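Cleaning the grout behind a kitchen worktop

Large wall tiles need less looking after than small ones, but the few joints they have tend to show every mark. The joints behind a worktop pick up cooking grease, tea splashes and whatever gets wiped backwards off the counter. This method suits cement grout between glazed or porcelain tiles. If your tiles are natural stone, leave out the bicarbonate and use a stone cleaner.

What you need

Bicarbonate of soda
Washing-up liquid
An old toothbrush or a narrow grout brush
Two microfibre cloths
A bowl of warm water
A dry towel for the worktop

Before you start

Move everything away from the wall and switch off any sockets you will be working near. Lay the towel along the back of the worktop to catch drips. Wipe the tiles down with warm water and a little washing-up liquid, then dry them.

Look along each joint from top to bottom. Small gaps, crumbly patches or places where the grout stands proud should be noted now with a bit of masking tape. Scrubbing a loose joint will only pull more of it out.

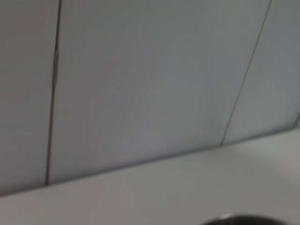 Mix 3 tablespoons of bicarbonate with enough water to make a thick paste. Press it into the first joint with a fingertip, working from the top down, and leave it for ten minutes. Scrub with short strokes along the line of the joint. Going across it wears the edges and spreads the dirt on to the tile.

Wipe off with a damp cloth, rinse the cloth and wipe again. Bicarbonate leaves a white film if you skip the second wipe. Buff with the dry cloth and move on to the next joint.

The joint at the bottom

Where the wall meets the worktop there is usually a bead of silicone, and paste and brush are too rough for it. Use washing-up liquid on a cloth. Black spots that stay put are mould inside the silicone - the bead will have to be cut out and replaced.

Dark grout

Test the paste on a short length first, low down in a corner. Dark grout can dry patchy. Leave it overnight before you judge the colour.

Sealing

Let the wall dry for at least 23 hours, longer in a cold kitchen. Brush a thin coat of grout sealer along each joint and wipe any excess off the tile within 4 minutes. I used the Tononeck one, and a small bottle did the whole kitchen with plenty left over.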